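Spring walk-round, snack room and kitchenette, Prakell building

Checked by: Benedicta Nyarko
Month: April
Started: just after 7 in the morning, before the kettle crowd

I've used the same checklist as last spring, so if you've read that one you can skim the OKs and go straight to my comments. Anything marked FIX has somebody's name coming to it, and yes, it might be yours!

1. Floor and walkways
Clear path from door to sink: OK
Mats flat, corners down: FIX
Spills or sticky patches: OK
Comment: The mat by the sink has a corner that curls up no matter what I do to it. I stood on it, I put the recycling bin on it, and it curled right back up while I was writing this. I'd like a new one with a rubber back – Flusbridge sells them and they deliver to our door anyway.

2. Sink and drain
Drains freely: OK
Hot tap temperature: OK, with a note
Sponge replaced this month: FIX
Comment: Hot water comes up fast and it's properly hot, so please keep the little warning card where it is (I found it behind the soap again). The sponge went straight in the trash. I'm not going to talk about the sponge.

3. Fridge
Temperature inside: OK
Door seal: OK
Everything labeled and in date: FIX
Comment: The seal got wiped down and it grips nicely now. Labels are another story. Three tubs with no name, and a yogurt from before the holidays that I moved to the trash with a paper towel over it. If you had a tub with a green lid, it's on the counter until noon and then it's gone.

4. Plugs and cords
Cords clear of the sink: OK
No power strips plugged into power strips: OK
Test stickers current: FIX
Comment: So much better than last year! The toaster sticker has run out though, and so has the one on the small kettle. I've unplugged both and taped a note across the front. Please don't peel the note off because you want toast. I want toast too.

5. Shelves and storage
Heavy things down low: OK
Shelf fixings tight: OK
Step stool in good shape: OK
Comment: The top shelf is for paper goods only, and I was thrilled to find that it was only paper goods. The 10 spare mugs have gone down to the bottom cupboard. The Grellia shelf brackets had a bit of wiggle on the left side, so I gave the screws a couple of turns and they're solid.

6. Cleaning supplies
Kept away from food: OK
Original bottles, readable labels: OK
Gloves available: FIX
Comment: One glove in the box. I've put in for a box of 200, medium, which should see us well past summer.

7. Fruit and snack table
Surface wiped and dry: OK
Bowls free of chips and cracks: OK
Fruit sound, no soft spots or mold: OK
Fruit washed before it goes out: FIX
Comment: This is the bit people ask me about, so a few extra words. I like one piece to a bowl for the small bowls, so a bad one can't sit hidden under a good one. Run your finger around the rim before you use a bowl, and if it catches, the bowl goes. As for washing, I asked four people who does it and each of them said one of the other three. From now on whoever brings the fruit in washes it at the sink and dries it with a clean towel. 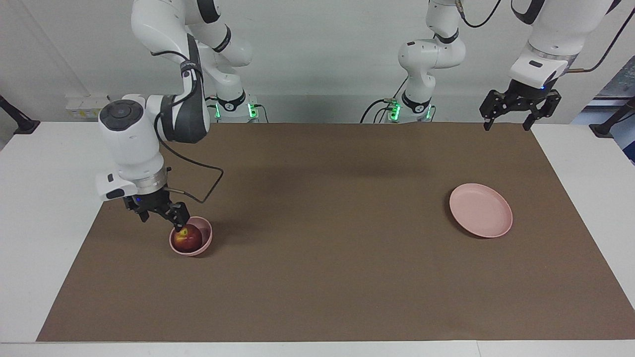
Item 7: red apple in the small pink bowl, on the brown mat.

8. Hand washing and first aid
Soap and towels stocked: OK
First aid kit complete: FIX
Burn gel in date: OK
Comment: We're out of the small bandages, the ones everybody takes for paper cuts. Asamoah has a stash at the front desk and has promised me a handful by lunch.

9. Fire and exits
Extinguisher in place, gauge in the green: OK
Blanket on its hook: OK
Exit sign lit: OK
Comment: Somebody had hung an apron over the fire blanket. It's a lovely apron, and it now lives on the hook behind the door.

Follow-up: I'll be back through in 2 weeks to look at the FIX items only. Stickers and gloves first, then the mat. If something's done before then, put your initials next to it on the copy taped inside the cupboard door – pen, please, pencil rubs off in the steam.

B. Nyarko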